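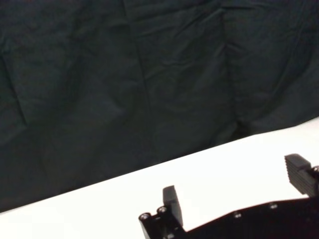 Open Day Participants Wanted: Two-Arm Tabletop Robot

Zeleke is looking for members of the public to take part in its October open day at the Skomiston site. We need 40 people in total, split into small groups. You do not need any background in robots, engineering or computers. You do need to be able to stay for the whole session you sign up for.

What the day is for

The robot has two arms, one on each side of a white table, and it does small jobs with everyday objects. The people who work with it every day have stopped noticing a lot of what it does. We want to know how it looks to people who have not seen it before: whether you can tell what it is about to do, whether the pace seems too slow or too fast, and where you would want it to stop.

What you will do

Each session has 6 participants and one host. You will sit along the front of the table, outside the taped line on the floor. The host gives a short safety talk and then starts the demonstration. The same kind of task is run several times with small changes in where things are placed. After each run you fill out one page of questions. At the end there is a group talk, and you can ask the operators anything you like.

The objects are ordinary ones, such as a bottle of water or a push button. 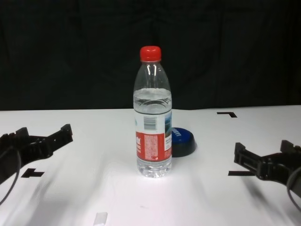
Bottle and push button on the table, with a gripper on either side.

You will not be asked to operate the arms. There is an optional part at the end where you can place an object on the table yourself while the arms are powered down. The tape marks on the tabletop are there to help with placement, and the host will tell you which one to use.

Who can take part

Anyone aged 14 or over. Participants under 18 must come with a parent or guardian, who can sit in on the session or wait in the front lobby. We would like a mix of ages and jobs. People who have worked in packing, kitchens, stores or home care are especially welcome, and so are people who have never thought about robots at all.

You should be able to sit for most of an hour and see a tabletop from a few feet away. Glasses and hearing aids are fine. The room is on the ground floor and has step-free access from the parking lot.

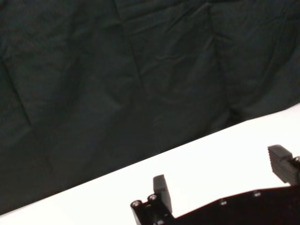 Please do not sign up if you work for Zeleke or for Plando, our partner on the control software. Family members of staff at either company are asked to come to a separate staff evening.

Times and place

Sessions start at 9:30 a.m., 11:00 a.m., 1:30 p.m. and 3:00 p.m., with a few extra places in the late afternoon if the earlier ones fill up. Check in at the front desk of the Cluser Building. The demonstration is in Room 43, past the elevators on the left. Please come ten minutes early, as we cannot let people in once the arms are running.

Pay and expenses

This is an unpaid open day. Parking is free, and we will refund local bus fares if you bring the ticket. Coffee and sandwiches are served in the lobby between sessions. 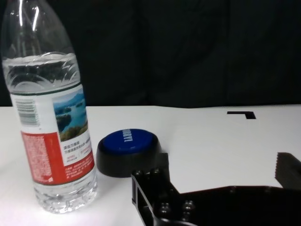

Closed-toe shoes are required in the room. Tie back long hair and leave bags and coats on the rack by the door. Phones must be on silent, and photos are allowed only during the breaks.

Your answers

The question sheets do not ask for your name. We keep them with the session time and your age group and nothing else. The group talk is written down by a note taker and is not recorded.

How to sign up

Write to Arlo Pettigrew, Open Day Desk, Zeleke, Cluser Building, Skomiston, or leave your details at the front desk. Give your name, your age group, a phone number, and your first and second choice of session. Tell us about any access needs at the same time. Places are given in the order requests come in. We will call you to confirm, and there is a waiting list for each session.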